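Burkstead Bread Log

A plain-text record of sourdough bakes from one home kitchen, with the scripts used to tidy it up. 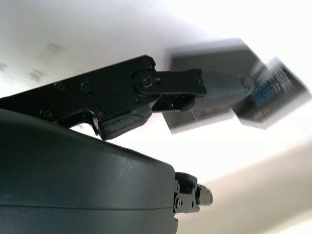
The log started as a paper notebook and was typed up over one summer. Each row is one bake. Most of them are the same country loaf with small changes to flour, water, starter age and proofing time. The rest are rye loaves, pan loaves and a few batches of rolls.

Last updated November 24, 2019.

What is in the folder

bakes.csv: the main table, 500 rows
flours.csv: one row per flour, with the name used in the main table
notes.txt: longer comments that did not fit in a cell, keyed by bake number
clean.py: fixes dates, trims spaces, converts ounces to grams
summary.py: prints averages by flour and by month

Columns in bakes.csv

bake_id: whole number, starts at 1, no gaps
date: year, month, day with dashes
flour: short name, see flours.csv
flour_g: total flour in grams, including the flour in the starter
water_g: total water in grams, including the water in the starter
salt_g: grams
starter_age_h: hours since the last feeding
room_f: kitchen temperature in Fahrenheit at the time of mixing
bulk_h: bulk rise in hours
proof_h: final proof in hours
cold: yes if the final proof was in the refrigerator
oven_f: oven setting, not measured
score: 1 to 5, given after the loaf has cooled and been cut

Blank cells mean the value was not written down. They do not mean zero. An early version of clean.py filled blank salt cells with 0, so if you have a copy from before August, please replace it.

Flour names

Loltwood is a stone-ground whole wheat from a small mill. Praninari is a white bread flour and was used for most of the country loaves. The mill changed the Praninari bag partway through the log, and the dough seemed to need a bit more water afterward. I have kept both under the same name. If you want to split them, the change is at bake 266.

Known problems

Room temperature comes from a wall thermometer that reads 2 degrees high. The values have not been corrected.

Scores are from one person and drift over time. A 4 from the first winter would probably be a 3 now. Crust and crumb were not scored separately.

Bulk times over 6 hours are often rounded to the nearest half hour. Shorter ones are closer to the minute.

The rye rows use a different starter. It is marked in notes.txt but has no column of its own yet.

Running the scripts

You need Python 3 and nothing else. Put both scripts in the same folder as the tables and run clean.py first. It writes a new file called bakes_clean.csv and leaves the original alone. summary.py reads the new file and stops with a message if it cannot find it.

Use and credit

You may copy, change and share the tables for any purpose. Credit to Unai Villanueva and the Burkstead Bread Log is welcome but not required. The unit conversion in clean.py was contributed by a reader named Wang.

Corrections can be sent as an edited CSV or as a short message with the bake number and the column. Please do not sort the file before sending it back.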